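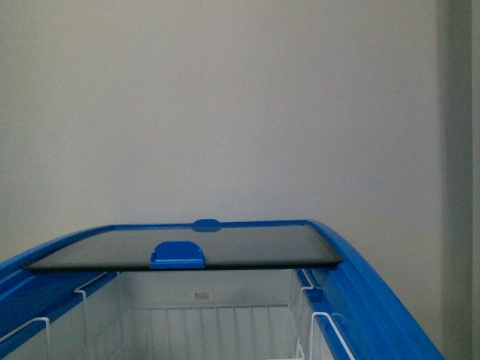

Corgate open day, freezer lid demo: notes and questions

hostrowski
Posted 8 February 2022
Went to the Corgate open day in January, mostly for the store-fixtures cell. The task was a chest freezer with a sliding glass lid: pull the lid by its handle tab, reach a wire basket, put a carton in, close the lid. They gave a figure of 93 successful cycles out of 100 for the lid alone. The full sequence with the carton was lower and they would not put a number on it.
Control is position along the rail axis with a force limit. The lid is located from the head camera only. I asked about a wrist camera and was told it is planned.

b_fodor
Was that 100 consecutive, or 100 picked from a longer log? The handout I got in the afternoon said 351 attempts in total.

hostrowski
Consecutive, according to Eugeniusz Jakubowski, who ran the morning session. The 351 may include the older gripper. I don't have the handout.

rkolodziej
The lid is the easy part. It has one degree of freedom and the tab sits in the middle of the front edge, so you pull close to the center line and it should not rack in the channels. I would want to see it pull off-center, or with frost in the track. The freezer in the afternoon session was unplugged.

b_fodor
Disagree on easy. Dark tinted glass against a pale interior gives you a good front edge, but depth on the pane itself is poor. In the afternoon run they were finding the blue tab by color and working out the lid position from that. Blue tab, blue rails. I saw it go for the rail twice.

rkolodziej
Then that is a segmentation problem and has nothing to do with the lid.

b_fodor
It was a failed grasp either way. I would count it.

zak_br
I work on the Sosura side, with different hardware and similar fixtures. Our trouble is the basket hooks. They go over the rim right where the forearm wants to pass, and thin white wire in front of a white liner mostly drops out of the depth map. We ended up modeling the hooks as fixed keep-out volumes. Did Corgate do the same?

hostrowski
They had keep-out zones drawn along both rails. I didn't see any for individual hooks. Lid speed was limited to 80 mm/s, if that helps.

zak_br
It does, thanks. We run slower than that near the rim.

rkolodziej
If anyone still has the afternoon handout, please scan page two. I want to see how they define a success.

b_fodor
Will do tonight. It says "lid fully open," with no tolerance given.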